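Brow lamination kit with "no-fade keratin" — does the keratin do anything?

Posted in Brows & Lashes, August

pekberg_brows

I do brows out of a rented chair, so every supply order comes out of my own pocket. Our usual wholesaler has started pushing a new lamination kit from Vavska. It costs $29 for a box of 12 sachets, and the box says the keratin step "rebuilds the hair from the inside" and holds the shape for twice as long as a regular kit. The old kit I use is cheaper and has no keratin step at all, just the lifting lotion, the setting lotion and a bit of oil.

I tried the new one on my own brows and on two friends. Mine dropped at the tails in a little over three weeks, same as always. One friend says hers held longer, but she also admits she sleeps on her back and hardly washes her face, so I don't know what that proves. The third went frizzy at the front and I think I left the first step on too long.

What I want to know before I buy more:

Is there any real reason a keratin sachet would make the lift last longer? Or is it conditioner with a nicer name?

And has anyone gotten an ingredient list out of the seller? I asked twice and got the same sales sheet both times.

vandamme_regular

I've been using it since spring and I love it!! My clients say their brows feel so soft. Also the sachets are way less messy than bottles. I think you should just follow the timing chart and not overthink it. I got the bigger pack and it works out cheaper per person. The smell is nicer too.

slowlift

Soft isn't the same thing as lasting, and the post above kind of mixes the two up.

The shape comes from the first two steps. The lifting lotion loosens the bonds in the hair, you comb it where you want it, and the setting lotion locks the bonds again. Whatever you brush on after that sits on or near the surface. It can smooth the hair and make it look shiny for a few days, and that's worth something, but I have never seen a good explanation of how it would keep the hair bent for twice as long. "Twice as long" compared to what? Their own old kit? No treatment at all? The sales sheet I got doesn't say.

Brow hairs also fall out and grow back on their own schedule. New hairs come in with no lift in them, and no third step is going to fix that. So when a kit promises eight or ten weeks I stop reading.

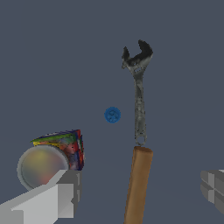 Adjustable wrench, worn finish

I did try to be fair to it. I ran Vavska on one brow and plain Brominex on the other, on myself, same day and same timing. I took a picture every morning at 7:30 by the same window. For the first four days the keratin side looked glossier. After that I couldn't tell them apart, and I had to check my notes to remember which was which. One face is a tiny test, so take it for what it is — but it's one more than the seller showed me.

On your frizzy one: that does sound like too long in the first lotion, or coarse timing on fine hair. The chart gives one time for everybody, and I don't trust that. The front hairs are usually the thinnest, so I put lotion on them last and check them early. If she's still frizzy, leave them alone until they grow out. Please don't laminate over it to "correct" it, and don't tint on top either.

The ingredient list is the part that would stop me from ordering. You're putting this stuff close to someone's eyes. If a client reacts and asks what was in it, a sales sheet won't help you or her. The big supplier near me sent a full list for a different brand the same afternoon I asked, so it can be done. I'd write one last time, ask for the full list and the batch date, and if the sheet comes back again, spend the money elsewhere.

And patch test, even on the regulars. I know the box says you don't need to. I'd like to know who decided that.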